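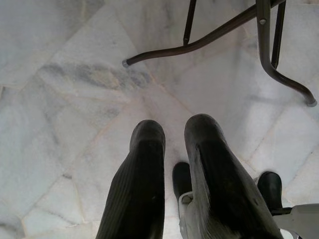

Trimonport House | Floors & Furnishings Team

Marble Floor FAQ

Updated July 9, 2025

We love this floor, and we love that so many of you write in about it! Kanyarat Phromma and Cosimo Greco answer the mail, and these are the ones that keep coming back.

Is it one kind of stone?
Yes, all of it is the same white marble with soft grays running through it. The slabs are irregular on purpose, so don't go hunting for a pattern (Cosimo tried for a whole lunch break).

Can I walk on it in shoes?
Please do! Shoes and boots are fine. Wipe off any grit at the door first, as sand scratches marble faster than anything else.

What about the chairs and tables?
The bronze-toned metal legs look wonderful against the pale stone, and they're no trouble as long as the rubber foot caps stay on. Lift the furniture when you move it, even for a few inches. If a cap is split or missing, turn the piece on its side on a blanket and send us a note. We keep 60 spares in gray.

What do you clean it with?
A dust mop every morning, then a damp microfiber mop with Vostico stone soap, 6 capfuls to the big bucket. No vinegar, no lemon, no bathroom spray.

I spilled coffee. Now what?
Blot it, don't rub. Rinse with plain water and blot again. If there's still a mark the next day, Kanyarat has a poultice she is very proud of and will happily come over with it.

When is it resealed?
Every March. The rooms are closed overnight and the furniture goes to the Galli room.

Can I get a loose slab for my own project?
Sometimes! Leftover pieces are on the low shelf in room 306. Ask before you take one, and bring a friend, they're heavy.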